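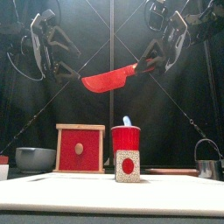
Software

Home | Features | Reviews | Back issues

The hard part of passing a knife

4 min read

Two arms, one red toy knife, and a gap between the blade and the open gripper. Closing that gap is most of what the software team at Jesix has been doing since April.

Handovers look easy. People do them without thinking. For a pair of arms it's a mess of small decisions — who moves, who waits, where to grab, when to let go. Let go early and it drops. Too late and the arms fight each other, motors whining, until something trips.

The old planner was called Imel. It treated each arm as its own problem and checked for collisions at the end. Fine for sorting. Hopeless for this. Paths came back clean and then the wrists wanted the same bit of air.

The replacment, Dasham, plans both arms as one body. Slower to think, 143 milliseconds for a typical plan, but it stops less. In the first batch of 1,000 simulated passes it finished almost 53 per cent. Imel managed 47. Not a huge jump, and the team says so.

Perception is the sore spot. Silver gripper plates throw highlights. A glossy red blade does too, and there's a red cup on the table, a red panel on the wooden box beside it, a red circle on the cube. Colour on its own is no help at all. So the tracker, borrowed from a project named Öberg, works from edges and shape and keeps a running guess of where the handle ends. When the fingers hide the handle the guess drifts. Sometimes by a lot.

Next fix is force. Right now release is on a timer, which everyone on the team hates. The plan is to feel for a tug at the wrist then open, the way you'd pass a mug to somebody at at the sink. Code's written. Half the tests fail, mostly on noise from the joints.

Blade first into the gripper, for now. The handle-first version needs a mid-air turn and Dasham won't plan one yet.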